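Household Linen List – Archive

Home | Archive | Threads | Search | Join or leave

Print this message | E-mail this message

Subject: Re: Folding white sheets so that they lie flat
Posted in June, 9:24 p.m.
By: list member, Dodlow

Dear all,

I read the message about the folding of white sheets with much interest, and I wanted to answer it properly, so I waited until the evening when I have time to write. Please excuse my English where it is not correct. I learned most of my linen words from this list and from the labels in shops.

I quote the earlier message here, because some members get only the daily digest:

> Hello list,
>
> I have moved to a smaller place and my linen closet is now
> one shelf. I have plain white flat sheets, nothing special,
> and I cannot make them into neat packets. When I start, the
> cloth is one big heap on the bed and I cannot even find
> which side is the long one. When I finish, the packet is
> thick on one end and thin on the other, and the stack falls
> over to the thin side.
>
> I fold alone. Everyone who gives advice says "take two
> corners each," but there is no each in my house.
>
> Also, is it worth ironing them first? And does anybody mark
> their sheets by size? I have two sizes of bed and I always
> take out the wrong one.
>
> Thank you for any help,
> One Shelf in Ikent

I also fold alone, and for five years I folded badly. For two years I worked in the linen room of a small guest house, the Petridis, where we had 13 rooms and a great deal of white cloth. There I learned to do it in a better way. I will try to describe it in order, but some parts are easier with the hands than with words.

First, about the heap. I think the mistake is to pull at the heap from the outside. If you take any edge that you see and lift it, you lift the middle of the sheet too, and then you have a heap that is hanging. I look for the hem first. The hem is thicker than the rest, so you can feel it between the thumb and the finger even when you don't see it well. White on white is difficult for the eyes, especially near a bright window, where all the folds become the same color. I often close the curtain halfway before I begin.

When I have the hem, I let it slide between my fingers, in one direction only, until a corner comes. I do not let go of this corner. With the other hand I follow the short side to the second corner. On most of my sheets the short sides have the wide hem and the long sides have a narrow hem or only the woven edge, so this tells me also which side is which. Please check your own sheets, as they may be sewn in another way.

Now about pinching. In the linen room we were told to take the cloth lightly, only a small fold of it, and not to grab with the full hand. A full hand makes many little creases which then stay inside the packet. A small pinch makes one crease, and it can be smoothed with the side of the hand. It sounds like a small thing, but for me it made the most difference. 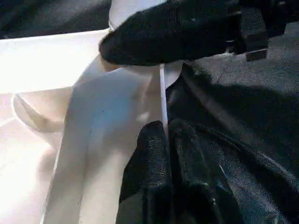

White cloth still in broad folds, pinched at one place only.

After the two corners, I lay the short side along the edge of the bed or the table and let the rest fall forward. Then I go to the other end, find the other two corners in the same manner, and bring them on top of the first two. The sheet is now folded in half. At this moment I stop and smooth it completely, from the folded edge toward the open edge. If there is a diagonal crease, it means that one corner is not really at the corner, and it is better to open it again. I used to press on such a crease and hope. It only moved to another place.

Then fold again in the same direction, so that you have a long strip, and smooth again. From here it is easy, because a strip can be managed by one person. I fold the strip in three parts and then once in half. For the Ikent shelf I would measure the depth first and decide whether three parts are correct. My own shelf is 24 inches deep and two packets stand one behind the other.

About the packet that is thick on one end: this comes from the hems. If all the wide hems are lying at the same side, this side will be higher, even when the folding is perfect. I know two cures. You can leave the upper hem a finger's width back from the lower one when you bring the ends together, so they lie like small stairs. Or you can turn every second packet around in the stack, thick end over thin end. At the Petridis we did the second one because it is quicker. At home I do the first, I like how it looks.

The member asks about ironing. My opinion is perhaps not popular here. I do not iron the whole sheet. I iron only the part that turns over the blanket, and only if guests are coming. If the sheet is taken from the line when it is just dry, and smoothed with the hand at every fold, the weight of the stack does the rest in a few days. I put the newly folded ones at the bottom – so the older ones are used first and the new ones are pressed. I know that others on the list iron everything, and their closets are for sure more beautiful than mine.

One thing I would not do is to fold a sheet which is still a little damp, even if it feels nearly dry on the outside. Check the hems, they are the last to dry. A member wrote last winter about yellow lines in the folds and I believe this was the cause, though I cannot prove it.

For marking the sizes, I tried several ways:

- A laundry pen at the corner. It is cheap, but on my sheets it became gray and spread a little after many washes.
- A sewn letter in colored thread. This is the best, but slow. I use blue for the small bed and red for the large bed, two or three stitches at the hem, on the wrong side.
- A paper tag on the shelf. It works only if everybody in the house puts things back on the correct side. In my house this is not the case.

If you sew the mark, put it at a corner of the wide hem. Then it has a second use. When the sheet is in a heap and you find the thread, you have also found your first corner.

I buy my thread at Madon, the shop near the bus station in Dodlow. They have a cotton one that has kept its color well in hot washing. I don't know if they send it by mail, but maybe a member from the town can tell us.

I did not write about fitted sheets, the ones with elastic. For these I have no good method. I put one inside the other pillowcase of the set and close the flap, and so at least I don't have to look at it. If somebody can explain how to do this alone, without putting the hands in the four corners and turning around like a windmill, I would be thankful.

And a question back to Ikent: are your sheets pure cotton or mixed? The mixed ones slip more when they are stacked, and then I would put a strip of shelf paper under the lowest packet. With cotton it should not be necessary.

With kind greetings,
a member in Dodlow

Previous in thread | Next in thread | Reply to list | Back to June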